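Collecting grasp examples for a bin-picking policy
Robot Learning Laboratory, handout 4. Natalina Piras

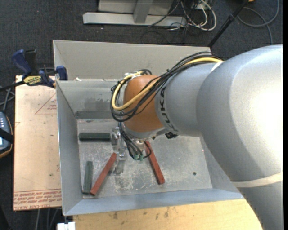 Fig. 1. KUKA arm over the collection bin, four blocks on the bin floor, red and dark green.

4.1 Purpose

Handout 3 dealt with the form of the policy. This one deals with the data it is trained on. By the end of the session each pair should have a set of labelled grasp attempts in the Dristis log format, clean enough to be merged with the sets from the other pairs. Training is left to handout 5.

4.2 What counts as one example

One example is one attempt at one grasp. It consists of:

the image from the fixed camera before the arm moves into the bin;
the commanded gripper pose, given in the bin frame;
the gripper opening at the start and at the end of the closing motion;
the outcome label;
the attempt number and the arrangement number.

The image must be taken with the arm clear of the bin. With the arm over the bin, as in Fig. 1, the wrist and its cables hide part of the floor, and a model trained on such images learns to use the position of the arm as a hint about where the block is. The hint is missing when the policy is run.

Attempts that end in a protective stop are kept. They are labelled as failures and given the code S in the notes column. Do not delete them.

4.3 Arrangements

An arrangement is a placement of the blocks that is left alone until the next reset. Each pair collects 12 arrangements. The blocks are tipped in from the plastic tub and not placed by hand. Hand placement gives gaps that are too regular, and last year's set from Motaung had to be thinned for this reason before it could be used.

Blocks lying close together or against a wall are to be left as they fall. A block resting on its end is also left. The only permitted correction is to return a block that has landed outside the bin.

After each attempt the state of the bin has changed, even if the grasp failed. Take a new image every time. Reusing the earlier image is the most common error in submitted sets and it cannot be repaired afterwards.

4.4 Choosing the grasp

Three sources of grasp are used in the course.

(a) Random. The pose is drawn evenly over the bin floor, with the angle drawn evenly over half a turn. Most of these fail. They are cheap and they cover parts of the space that a person would never try.

(b) Guided. The operator clicks the centre of a block and sets the angle along its long side. Most of these succeed, which makes the set lopsided if they are used alone.

(c) Perturbed. A guided grasp is shifted and turned by a small random amount. These lie near the boundary between success and failure and carry the most information per attempt.

The default in Skavside, our collection script, takes 55 per cent of attempts from (c) and 31 per cent from (a). The remainder are guided. Record the source with each attempt. A set whose sources are unknown cannot be reweighted later.

4.5 Labelling

The label is 1 if a single block is held when the arm has reached the lift height, and 0 otherwise. Two blocks lifted together count as 0. A block that is lifted and then dropped before the check height also counts as 0.

The script proposes a label from the final gripper opening. The proposal is wrong when the fingers close on a corner and the block is left hanging by its edge. The operator confirms or changes every label before the next attempt starts. Labels are not to be filled in from memory at the end.

4.6 Dividing the set

Split by arrangement and never by attempt. Two attempts from the same arrangement share most of their pixels, and if one is placed in training and the other in test the test score will be too high. Vasylyna Chornovol's note on the course page works this through for a set of 900 attempts, with the score computed both ways.

4.7 Before leaving

Check that the number of images equals the number of log lines. Open the first, the last and any one other image and compare the attempt number with the log. Copy the set to the Tretel share under your pair number. Leave the arm in its rest position, with the pendant in manual mode.

4.8 Exercises for the March meeting

1. Plot the success rate against source for your own set. State the number of attempts behind each bar.

2. A policy is trained on guided grasps only. Describe its likely behaviour for a block lying along a wall, and say which of the three sources would correct it.

3. The camera is moved slightly between arrangements six and seven. Which fields of the example are affected, and can the set be saved?

Reading: handout 3, sections 2 and 5; Skavside manual, chapter on log fields.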